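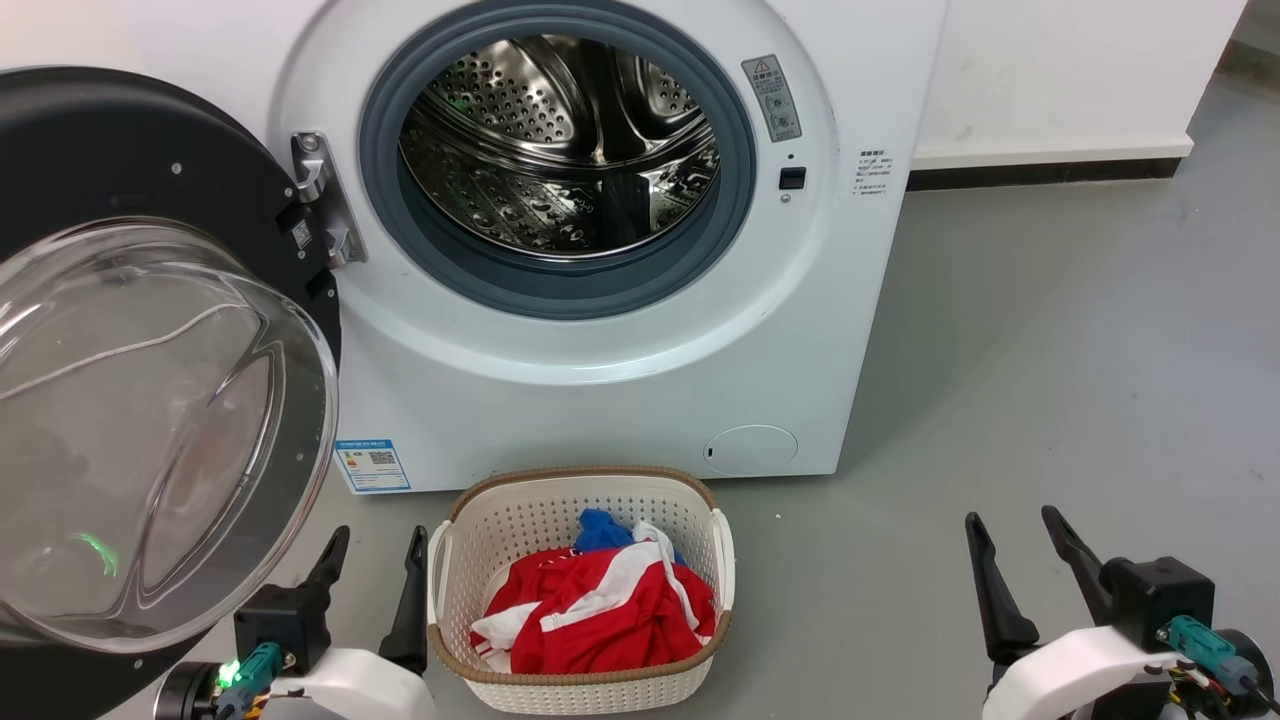 Lamance Laundry Task Kit
Bramora Student Robotics — Team Equipment

The Laundry Task Kit is a practice station for student teams working on two-arm household tasks. It was put together by the Lamance club for its own season and is now offered to other school and college clubs through Bramora. The kit covers loading a front-opening washer from a basket on the floor.

Price: $688 per kit
Availability: orders open until 26th April
Washer and robot: not supplied

What comes in the box
Perforated plastic laundry basket with an open handle slot at each end
Clothing set in mixed colors and fabrics, including striped jerseys
Floor template for basket and robot start positions
Printed rule book and score sheets
Download code for 2,000 recorded practice runs
Two spare pairs of angular gripper fingers, black

The task
The washer door starts wide open and the drum starts empty. The basket goes on the floor in front of the machine with the clothes dropped in, not folded. The robot picks up each piece, carries it past the door gasket and lets go of it inside the drum. A sleeve hanging over the gasket counts as half a load. Closing the door is a separate task and is scored on its own sheet.

Teams can run with one arm or two. Most start with one. The two-arm class allows the second gripper to steady the basket or to gather up the trailing end of a garment.

Fit and setup
The template suits a freestanding front-loading washer on a flat, smooth floor. Leave enough clear space on the hinge side for the door to swing fully open. An arm that brushes the glass on the way in will usually do it again on every run, so mark the door position with tape before you record anything.

Unplug the washer and shut off the water before practice. Keep arm wiring clear of the basket handles. The fingers fit the Aguiar and Trendholm student grippers and are held on with two screws each. Check the screws at the start of each session.

Notes from the club
Cleiton Peixoto and Sihan Tang wrote the scoring rules after the March meet, where the old sheet gave the same points for a sock as for a bath towel. Jerseys turned out to be harder than either. The fabric is slippery and a pinch near the hem tends to slide, so we teach new members to go for the thickest fold they can see.

Shiny drums give some depth cameras trouble. Wellington Xavier's calibration notes are in the back of the rule book, along with a lighting checklist.

Replacement parts
Finger pairs, clothing sets and floor templates are sold separately. Baskets are not stocked as spares. Any similar size will work, but measure the rim height and change it in the settings file.

Ordering
Clubs should order through their faculty adviser. Send the delivery address and gripper model to Brenda Mapplebeck at Bramora. Technical questions go to Osvaldo Siqueira — please include your software version and the score sheet if you have one.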